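Putting the winter jackets away

I left it until the end of January last year and regretted it, so this time I started while it was still cold out. We keep one warm coat each by the door and the rest can go. The bed is the only flat space big enough for sorting, so everything goes on top of the pink bedspread with the hearts. The down jackets come first because they take up the most room.

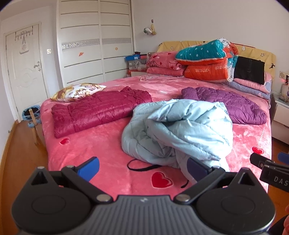
What goes where

The quilts stay out. The teal polka-dot one and the orange GOOD LUCK one live at the head of the bed all year, and guests use them. The shoe boxes stay put too.

Jackets get checked before they go in the wardrobe. I empty the pockets, close the zippers and look along the seams for feathers. Last spring I found 31 dollars and a bus ticket to Stokport.

The light blue one needs the most handling. It's puffy all over and the hood never wants to lie flat.

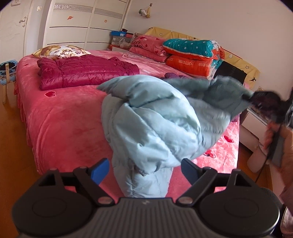 My friend Hường Tăng rolls hers into vacuum bags. I tried that for a year and the down stayed lumpy for weeks, so I went back to hangers. I give each jacket a shake and leave 3 fingers of space on the rail. I still need a few wider hangers, and the purple jacket has a cuff to mend.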